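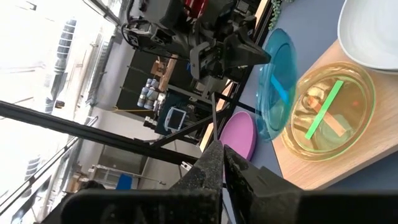

Two-arm tabletop cell, Nutville site.

Equipment Planner, Robot Cells
Rosus, Nutville
Full time, 40 hours per week, on site
Reports to: Glykeria Zervas, Equipment Planning
Start: November

Summary of the position

Rosus builds and runs two-arm tabletop cells for handling small household and laboratory items. The Equipment Planner prepares the purchasing plan for these cells, holds the parts list, and keeps the budget forecast in line with what the cell engineers are going to need over the next four quarters. The position is new. Until now the work has been split between the engineers, who order by email, and the finance office, which sees the order when the invoice arrives.

The person hired will plan for one site at first. A second site, Ojeda, is in the budget for next year, and its equipment list has to be ready before the lease is signed.

Duties

Maintain the master parts list for a standard cell. The current list has 59 lines and covers arms, grippers, frame, tabletop, side platforms, power, cabling, computing and work items. Prices on it were last checked in the spring.

Prepare the quarterly equipment budget, with arms and grippers shown separately from consumables and from spares.

Obtain and compare quotes. Any single purchase over $760 requires two written quotes and a signature from Equipment Planning. Purchases below that limit are approved by the planner.

Track lead times by supplier and report changes to the build schedule. Frame profile is usually easy. Gripper parts are not, and an order placed late has held up a build more than once.

Specify and reorder work items. Cells are set up with plates, shallow dishes and sticks in several colors, and each color of dish is ordered with a stick to match. Suppliers discontinue colors with little notice – the planner is expected to hold enough stock to finish a test series with the same items it began with.

Draft the floor plan for each new cell, including clearance for both arms, access for a cart with a monitor, and cable routes. 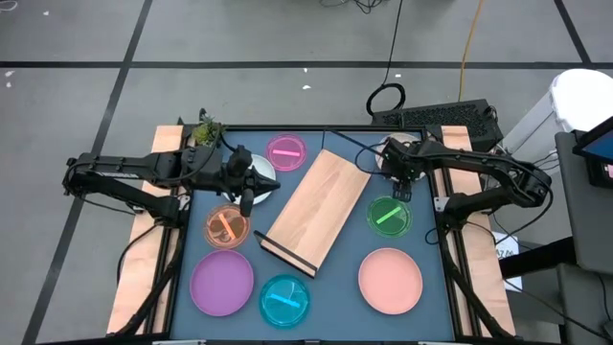
Space and layout

The Nutville floor has 1,913 square feet available for cells, storage and benches. The planner will receive a CAD file of the floor and is responsible for keeping it current. Changes to power drops go through Filippos Stefanou in Facilities, who needs four weeks for anything involving an electrician.

Each layout request has to state the cell footprint including side platforms, the position of the electronics relative to the table, and the path of any cable that crosses the floor. Floor cables have been accepted for short test periods. For permanent cells we are pricing overhead routing against low-profile covers, and the planner will take over that comparison with the quotes already received.

Storage is planned together with the cells. Spare arms are kept in their shipping cases, which take more shelf than most people expect, and the cases cannot be thrown out while the arms are under warranty.

Spares and service life

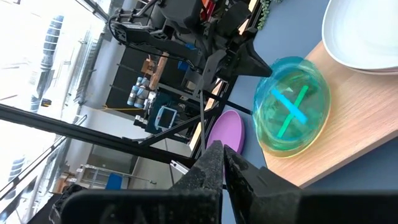
Spare parts are budgeted by wear group, and the wear groups need revision. At present the plan has three: moving parts, fixed parts and work items. Moving parts includes everything from a motor housing to a fastener, so the group total tells the engineers very little. We want it divided so that something like the thin black cable looping along the side of the upper arm has its own line, separate from the motor housings next to it and from the gripper fingers. Replacement intervals for each line will come from the maintenance log. Where the log has no entry, the planner will use the supplier's figure and mark it as unconfirmed.

Work items are treated differently. A bowl or plate with no remaining stock can end a test series, even though it is one of the cheapest things on the table. The reorder point for these items is set by the length of the series, with unit price playing no part.

The planner will also write a retirement rule for grippers. The choice is between replacing fingers at a fixed interval and replacing them on inspection. Fixed intervals are easier to budget. Inspection wastes fewer parts but takes engineer time, and that time is charged to the same cost center.
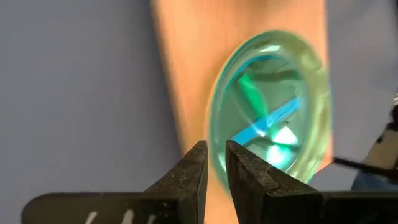

A short memo comparing the two methods is due by the end of the first quarter of employment. It should cover purchase cost, labor and downtime per cell, and should state which figures are measured and which are estimates. The memo will be used for the Ojeda budget as well.

Tools

Purchase orders and stock are recorded in Satau, our inventory system. Budget models are kept in spreadsheets. Some older orders exist only as PDF invoices and will have to be entered by hand; allow two to three weeks for this at the start.

Required

At least three years in purchasing, production planning or equipment budgeting, in a setting with technical hardware.

Able to read an assembly drawing and a wiring diagram well enough to check a parts list against them.

Strong spreadsheet skills, including models that other people can open and follow.

Clear written English. Most of the output of this position is tables and short memos.

Useful but not required

Experience buying robot arms, motion hardware or machine frames.

Basic CAD.

Knowledge of import paperwork for electronic goods.

Programming is not part of the position. Engineers operate and maintain the cells.

Conditions

Core hours are 9:30 a.m. to 3:30 p.m. The planner has a desk next to the cell floor and must complete the floor safety course before entering a cell area without an escort. Two or three supplier visits per year should be expected, with travel paid. The first six months are probationary for both sides. Health coverage begins on the first day.

How to apply

Send a resume and one sample of a budget, parts list or purchasing plan you prepared yourself. Remove prices and supplier names if they are confidential – the structure is what we will read. A cover letter is optional and should be no longer than one page.

Selected applicants will have a phone call with Glykeria Zervas, followed by a half-day visit to Nutville. The visit includes a paid exercise: applicants are given an incomplete parts list for one cell and a budget ceiling, and are asked to mark what is missing, what can wait a quarter, and what should be bought twice. Questions about the floor or the layout file may be put to Filippos Stefanou during the visit.

Applications are read in the order received, and the position stays open until filled.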